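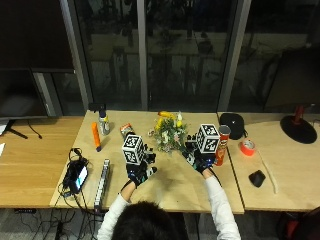 What should a small group budget for first when it sets up tabletop recording with sensor gloves and marker cubes?

Start with the gloves and the mounts that hold the cubes, then the fixed camera and its stand, then power and cables. Objects for the table come last and can be bought at a grocery store.

Posted Tuesday by Balakrishnan Kulkarni
Print this thread | E-mail this thread

Balakrishnan Kulkarni wrote:

I put that answer at the top because it's what I've been telling people, and now I have to back it up with a purchase plan. We have money for one more station at Plelbridge and I need to send in the list by the end of April. The station is the usual thing, one person sitting at a table, a glove on each hand, a marker cube on each glove, handling ordinary household stuff while the cameras run. The recordings go toward training a gripper policy.

My options so far:

Option A is a second Jenow glove set, same as what we run now. Left and right, straps, controller with the little screen. We know the software and we know what breaks.

Option B is the Kodine set. Cheaper up front, but the cube mounts are sold separately and I can't find out whether the straps are replaceable.

Whichever one we pick, I have $1000 set aside outside the glove price for everything else: mounts, tables, power, lighting, storage cases, props. I would like to hear from people who have bought either set, and from anyone who thinks the $1000 is in the wrong place.

tablerow wrote:

We have the Kodine. The straps are replaceable but you order them from the same place as the gloves and they ship when they feel like it. We waited 12 weeks for one pair. Buy spares with the first order.

The cube mounts are fine. You can print them yourself if you have a printer and someone patient. Ours have been through a lot of sessions and the weak point is the screw that goes into the back of the glove.

mossgate wrote:

I'd go the other way and not buy a second glove set at all. One station used all day gives you more hours than 2 stations used when people happen to be free. What is your current station doing in the mornings? If it's sitting there, spend on operator time. Equipment is the easy thing to get approved, so people ask for equipment.

Balakrishnan Kulkarni wrote:

Fair question. Mornings are mostly booked. Late afternoon is where it's thin, and evenings are when the students are available. The trouble is that when a glove goes down everything stops. We lost most of a week in the winter to one bad connector. So part of what I'm buying is a spare that happens to be usable as a station.

mossgate wrote:

Then write it up as a spare. Order the gloves and the controller, leave out the table and the rest, and you can stop there. Your $1000 becomes cables.

lindqvist_r wrote:

Disagree with mossgate on this. A spare that lives in a box is never ready. Firmware gets behind, the calibration file is from some old version, and the day you need it you lose the same day you would have lost anyway. Set it up on a table and use it.

On the split, here is what ours came to, all from the "everything else" line:

- $600 on the camera side: stand, clamp, a longer cable, a lens we could lock
- whatever was left on power, lamps, tape, cases and props

Don't go under that on the camera stand. A light stand gets bumped and then the cube poses are off and you find out later. We now bolt ours to the table.

tablerow wrote:

Agree on the stand. Also decide early whether you want a camera on a hand-held gripper in the plan. It changes the budget a lot. We added one after the fact and ended up buying storage twice.

Balakrishnan Kulkarni wrote:

We do have that in the plan. Same table work, but someone goes through a share of the tasks with a hand-held gripper that carries its own camera. I had it as a separate line and I'm starting to think it belongs with the station, for the storage reason you give and also for the review time.
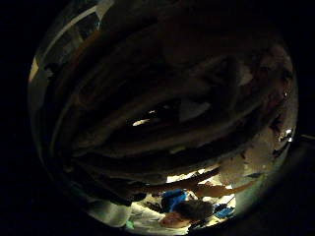
The review time is the part I underestimated last year. Every clip has to be looked at by a person before it goes in, and the hand-held ones take longer than the fixed ones. With a fixed camera you can skim. With the hand-held you need to check the start and end of each clip and throw out the parts where the view is blocked. I had budgeted one reviewer for both and it was not enough. So for the new station I'm putting reviewer hours on the same page as the hardware, so that whoever signs it sees both.

Storage I would rather buy once. We're looking at a Menon shelf unit that takes extra drives as you go. It isn't cheap but it would cover the old station too.

lindqvist_r wrote:

We have the Menon. It's loud. Don't put it in the same room if you record sound.

mossgate wrote:

You're now buying a glove set, a gripper, a camera stand, a shelf of drives and reviewer hours. A few posts ago this was a spare. I'm not trying to be difficult, but I would ask what the data is for and how much of it you need before adding any of this. Do you have a target?

Balakrishnan Kulkarni wrote:

We have a target of 600 accepted clips for the pick-up and place tasks, and a looser one for soft things like cloth and artificial flowers. The soft ones are slow. The stems and leaves hide the fingers and the reject rate goes up. That is the real case for more capacity.

mossgate wrote:

OK, with a target I have less to complain about. I'd still work out the cost per accepted clip at one station and at two. If the second station doesn't bring it down, then you're paying for comfort.

gracefield wrote:

Coming at this from the purchasing side. I handle orders for a department with a few of these benches. Points from the paperwork end:

Ask for the gloves and the controller as a single line on the quote. When they were on separate lines, one of ours got approved and the other got pushed to the next quarter, and we had gloves with nothing to plug them into.

Consumables need their own code. Tape, straps, printed marker sheets, glove liners, cleaning spray. If you leave them in the equipment line you will have to ask permission for a roll of tape in the summer.

Get the warranty start date in writing. Some sellers count from the ship date. If your room isn't ready you're burning warranty in a closet. We asked Jenow to hold ours until delivery and they agreed to it without any fuss.

Props are cheap, but somebody should keep a list. You want to be able to buy the same thing again when it gets crushed or goes missing. A chips can is easy. A particular spray bottle is harder, the label changes.

tablerow wrote:

The prop list is good advice. We lost a whole object category when the store stopped carrying a mug.
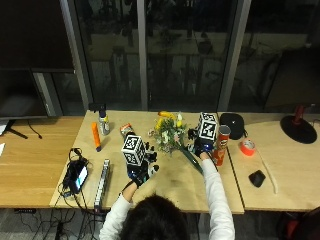 Is it better to buy a power strip and cable kit from the glove supplier or to buy them separately?

Buying separately costs less and gets you the length you need. The supplier's data cable is the exception and should be ordered with the gloves, with one spare for each side.

tablerow wrote:

I'm answering my own question there for anyone who finds this thread by searching. We bought the supplier kit and the strip was too short to reach the wall outlet from the table, so we bought another one anyway. Measure from the outlet to where the operator sits, then go up a size. If you can, get a strip that can be screwed to the underside of the table. And put cable clips on the order, they cost next to nothing and everyone forgets them.

lindqvist_r wrote:

Would add an arm sleeve or a few soft ties for the cable that runs up from the glove. Pulling on that cable is what killed our first connector. Might be the same thing that got Balakrishnan's.

Balakrishnan Kulkarni wrote:

It was the same thing. Right hand, where the cable leaves the glove. Ties are going on the list.

Where I've landed for now:

- Jenow glove set with controller, single line, spare data cables, warranty from delivery
- camera stand that can be bolted down, $600 with the clamp and lens
- the rest of the $1000 for power, clips, ties, a lamp and props
- consumables on their own code
- hand-held gripper and Menon storage together as a second request, with reviewer hours attached
- cost per accepted clip worked out both ways, as mossgate asked

I went with Jenow over Kodine mainly for the straps. A 12 week wait would sink us. If the Kodine people start keeping parts on hand I'd look again, the price is good.

mossgate wrote:

That's a reasonable list. I still think you should try evening shifts on the one station first and see what it does to the clip count before the second request goes in.

tablerow wrote:

For what it's worth, our Kodine set has been fine apart from the one wait. If someone reading this has less money than Balakrishnan, buy the Kodine and order the spare straps with it.

gracefield wrote:

Put shipping on the quote too. It's left off more often than you'd think.

Balakrishnan Kulkarni wrote:

Shipping added. I'll post the clip cost numbers when I have them.

Contact the moderators | Copyright the forum and its posters | Back to top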